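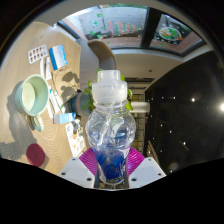
Juris wrote:

> We went through the same thing with the ribbed pads last spring and ended up going back to flat ones for anything round. The flat pads gave us a more repeatable hold, and they were a lot easier to keep clean. I would want to see numbers on bottles before I switched again. Also, are you comparing pads on the same plates, or did the plates change too? When we did it we changed both at once and could never say which one made the difference.

Fair question, and I should have said so in the first message. The plates are the same. Same pale plates, same fittings, same travel. The only thing that changes between the two sets is the pad. I made that mistake with the Demholm fingers last year and lost most of a month to it, so this time I left everything else alone.

What we have so far is 112 grasps per pad type, all with the hand-held gripper, all on tabletop household things. Bottles, mugs, small cartons, blister packs, paper bags. The table is deliberately messy. I used to run these on a bare bench and the results looked great, and then fell apart as soon as there was something next to the target. I now leave whatever is on the table where it is and only move the thing I am picking up.

On bottles, the ribbed pads are better for us. With the flat pads the bottle tends to roll a little as the sides close, and it ends up turned from where it started. With the ribbed ones it mostly stays put. I think that is the ridges giving a bit on each side, but I have not measured it, so take that as a guess. The bottles that gave the flat pads the most trouble were the ones that are wide at the top and narrow lower down. If you grip those near the base, the weight of the upper part wants to tip them. Partly filled ones are the worst, as the liquid moves when you stop.

Mugs are a wash. If I go for the handle, both pads do fine. If I go for the rim, both slip about the same amount on glazed ones.

Thin flat things are where the flat pads win, and it is not close. Blister packs and folded paper slide along the ridges and come out crooked. I had to re-grip those with the ribbed pads more often than I would like. If your work is mostly packets and cards, I would say stay with what you have.

To your point about cleaning: yes, they pick up dust between the ridges. I wipe them at the start of each session with a damp cloth and that has been enough here. Ours is not a kitchen, though, and I have not tried them with anything greasy.

Wear is the part I can't answer yet. Kandasamy, who we get the pads from, told me to expect 4000 closes before the ridges start to round over. We are nowhere near that. I don't see any change on ours so far, but I would not put much weight on it until we have more hours on them.

A few things about the camera, as someone asked off list.

The camera is on the gripper and looks out past the pads, with a wide lens. You get both pads, the target and a good part of the room behind it. The wide view helps a lot when lining up, but straight things near the sides look curved, and a mug standing near the side of the view can look like it has been tipped over. The person checking the recordings marked several as "object fell" when nothing had fallen. If you have anyone labeling by eye, warn them.

Clear plastic is still hard. Exposure is the main trouble. If there is a window behind the target I get bright streaks down the plastic and can't tell where the wall of the bottle is. Colored liquid inside helps for the lower part. The part above the liquid is still mostly guesswork for the tracker. I tried locking the exposure, which fixed the streaks and made everything under the table edge go black. I have gone back to auto for now.

On the controller side, I am running the Jorusley board at its default rate and have not touched the gains. Closing force is set to 45 percent for everything. I know some of you tune this per object. I wanted one setting across the whole comparison, even if it is a bit high for paper and a bit low for a full bottle. Once the pad question is settled I will go back and try it at a few different settings.

Still to do:

Repeat the bottle set with the flat pads at a lower grip point
Try 4 bottles with the labels left on, as all of mine so far were bare
Run the same list on the arm, with the pads that come out ahead

The arm won't be free until July, so the last one will have to wait. If anyone has flat pad results on narrow-base bottles – even a small set – I would like to see them next to mine. I can send the log files, but they are not cleaned up and the column names changed partway through.

Juris, which pads did you have when you saw the rolling go away? If it was the softer ones, that might explain why we don't agree.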